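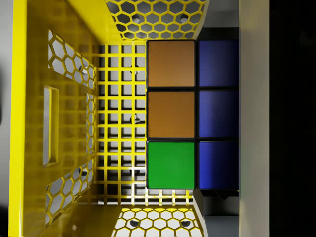 Figure 3. Yellow plastic crate with lattice floor and perforated side wall, viewed from above (computer rendering).

Print | E-mail

4. How the crates circulate, and where they stop

4.1. The pool and its users

The crate pool in the Hultwood district was started by seven vegetable growers who until then had delivered in cardboard boxes. Each grower bought a share of the crates, and after this the crates were treated as common property. There were 2,000 crates in the beginning. They carry no name of the farm, only a number on a label, and a grower takes from the store whatever crate stands on top of the stack. This principle is simple, and all growers in our interviews said that they preferred it to the older habit of marking boxes with paint.

Open plastic crates of this general kind (Figure 3) are well known in the trade with fresh produce. Air can pass through the floor and the walls, soil falls out during transport, and the crate can be rinsed with a hose. The literature on returnable packaging has treated these properties in detail, mostly in connection with cooling and with damage to the fruit. Much less has been written on the question which concerns us in this section, namely what happens to a crate between the moment it is delivered full and the moment it is available again for the next harvest.

We describe the normal path first. A full crate leaves the farm early in the morning and goes to the wholesale hall in Wareck. There it is sold with its contents to a shop, a restaurant or a canteen kitchen. The buyer pays a deposit, empties the crate during the next days and gives it back to the driver at the following delivery. The driver brings it to the washing station, which is operated by the company Aluvance under a contract with the growers, and from the washing station it returns to the store at Hultwood. We call one complete passage along this path a "turn".

4.2. Records used

Our main source is the register of the store. For every crate which leaves or enters, the store keeper writes down the number, the day and the name of the farm or driver. The register was kept by hand in the first season and in a spreadsheet later. We used only the spreadsheet, which was closed for our purpose on Monday, May 6, 2019. It contains 3,439 complete turns. Turns with a missing entry at one end were kept in a separate list and are discussed in 4.4.

The deposit slips of the wholesale hall were our second source. They show which type of buyer took the crates, but they do not show crate numbers, so that the two sources can be connected only through the day and the quantity. On quiet days this connection is almost always clear. On days before public holidays it is often not possible to say which crates went to which buyer, and we left those days out of the comparison between buyer types.

Finally, we made interviews with the growers, with two drivers and with buyers who agreed to speak with us. The interviews took place in the workplaces of the respondents and followed a short list of topics. Notes were written by hand and typed on the same day. No recordings were made, as several respondents did not wish it.

4.3. Waiting times

The longest part of a turn is not the transport. In nearly all turns in the register, the crate spent most of its time standing still, either at the buyer or in front of the washing station. The growers were surprised by the second of these. They had supposed that the washing was quick and that the buyers were slow, and some of them had already proposed a higher deposit in order to make the buyers return crates sooner.

The waiting at the washing station has an ordinary cause. The contract says that the station starts a washing round when at least 300 crates have arrived. This rule was written with the summer in mind, when such a number comes together within a short time. In December the same rule means that a small stack may stay in the yard until after the holidays. The operator saw no problem in this, and in winter there were in fact enough clean crates in the store. The difficulty appeared in spring, when the first lettuce was ready and a part of the pool was still unwashed.

Among the buyers, restaurants returned crates most regularly. The drivers explained this by lack of room – a small kitchen has no place for empty crates and wants them gone at the next delivery. Shops were slower. Several shops used the crates to display vegetables, and a crate in use for display does not come back until it is replaced by another one. The canteens were between these two groups, except in school holidays, when the crates stayed in locked rooms.

4.4. Crates that do not return

A crate was counted as lost when it had left the store and had no later entry in the register for one full season. We are aware that the word "lost" is too strong for some of these cases. Growers told us about crates which were found again behind a greenhouse or in the cellar of a shop that had changed its owner. Such crates were put back in the stack, often without a new entry, and in our data they remain lost until their number is written down again by chance.

The deposit appears to have only a weak influence. Buyers who kept crates for a long time knew the amount of the deposit quite well and considered it a fair price for a strong box. One of them had shelves made of such crates and did not think of them as borrowed. From the view of the buyer the crate had been paid for. From the view of the growers it had not, for the deposit was fixed below the price of a new crate, and the difference was carried by the pool.

A loss of labels is a separate matter. The labels are glued, and hot water with detergent loosens them with time. A crate without a label can be used as before, but it leaves the register for ever. The washing station collected these crates in a corner and gave them new numbers at the end of the season, and thus one and the same crate can be found in our data as one lost crate and one new crate. We could not correct for this, and the share of lost crates given in Section 5 should be read as an upper limit.

Print | E-mail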